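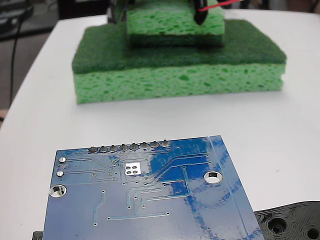
Issue 188, page 9

BENCH & SHOP | Gear Notes

Skutport firm will rent you a robot hand by the month

A two-fingered gripper that can handle a kitchen sponge is now on offer to small workshops in Skutport, which have until now had to handle their own.

Lacroix, the parts outfit behind the ferry lot, began taking orders in February for Leten, a bench kit made up of an arm, a gripper, a control box and a phone number. The phone number is answered by Yannick Caron, who designed the gripper and who picks up faster than most people would like.

The kit rents for $215 a month with a three-month minimum. Lacroix says it is meant for shops that do short runs of fiddly work and can't justify the sort of machine that comes with its own fence. Setup takes a morning, according to the brochure. The brochure doesn't say whose.

Soft goods are the selling point. Hard parts with square corners are old news in this trade, and any arm worth plugging in can move a steel block from one place to another all day. A sponge gives when you squeeze it, then pushes back, and a gripper that is too sure of itself will leave a waist in it. The demo bench at Lacroix therefore runs on green scrubbing sponges, the kind with a scouring pad on one face. The small one goes on top of the big one, a black finger on either side of it. The surface is plain white tabletop, shared with a blue circuit board lying solder side up and a black 3D-printed part. Demo benches at trade shows are tidier, and so are the answers you get at them.

"People come in wanting to see it thread a needle," Caron said. "I ask what they make. They make seat pads. So we do sponges."

Teaching the arm a new job means guiding it through the motion by hand, then saving the result under a name. Customers in the trial picked names such as "pads2" and "pads2 good," and Lacroix has since added a search box.

Thirteen shops took part in that trial, most of them in Sandarstead, where the light industry is. Complaints centered on the manual, which assumes the reader already owns one of these, and on the stop button, which sits on the far side of the control box from anyone likely to need it. A second edition of the manual is at the printer. The button is under discussion.

Spare fingertips come in the box. More can be ordered singly, or printed in the shop from a file Lacroix gives away, a generous policy that Caron put down to being tired of mailing envelopes.

Viewings are by appointment at the Skutport counter, mornings only. Visitors may bring their own soft goods, provided they are dry. Caron would not say what prompted the rule.

Related items
Label printers that survive a dusty room
Sandarstead units get a second loading dock
Used benches: what to check before you haul one home
Letters: more on the compressor noise

Contact the desk | Advertise | Copyright Bench & Shop | Back to top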